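An Afternoon at the Hamdan Retreat House

I finally made it out to Hamdan for their open day on Thursday, December 8, 2022, and I've been meaning to write it up ever since! Our study group has talked about booking a weekend there for ages, so I said I'd go and have a look (and eat the soup, obviously).

It's a 40 minute drive from us, the last bit on a road with no lights. Leen Hattar met me at the door and put a name tag on me before I'd got my coat off. We started with midday prayer in the chapel, which seats 20 if everyone is friendly. They read Psalm 63 very slowly, with a long silence after each verse. I fidgeted through the first two silences and then something in me settled down.

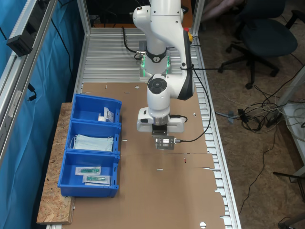
Tala Akl wondered over lunch whether silence was being asked to do too much, and whether a group of beginners might be happier with more singing and less sitting still. I could see her point. Rogério thought you could have both, and we went back and forth on it until the bread ran out.

After lunch there was a talk in the library on the Spirit as helper in John 14. I took 8 pages of notes and can read maybe half of them. What stuck with me was the idea that "another helper" means the disciples weren't being handed a lesser version of what they'd had before. I'd read that chapter so many times and gone right past the word "another"! 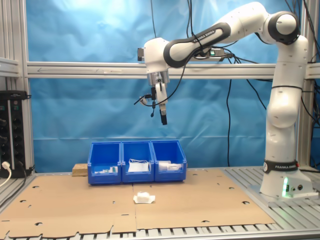
Rooms, Food and Getting There

The bedrooms are plain, with a desk, a lamp and a very good radiator. Mine for the afternoon looked out over the orchard. Bathrooms are down the hall, so bring slippers.
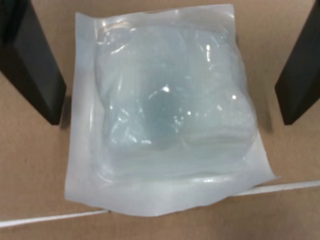

Meals are at long tables and you clear your own plate. Breakfast is eaten without talking, which some of our group will love and some (you know who you are) will find hard going. The January weekend still had places when I left, so tell me soon if you want one.
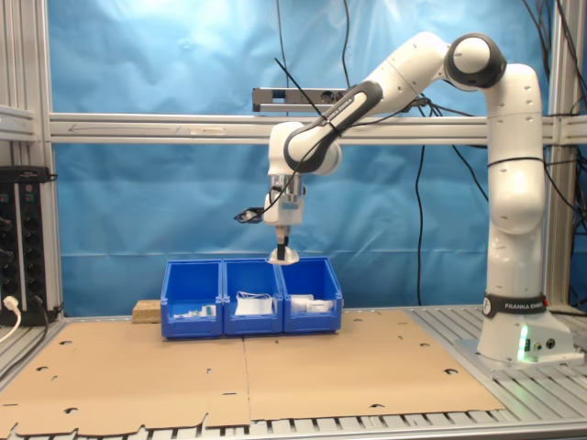

I stayed for evening prayer too, which I hadn't planned on. We sang number 342 from their old green hymnal, no accompaniment, and Kofi Laryea found a bass line that held the rest of us up. Then I drove home humming it and missed my turn.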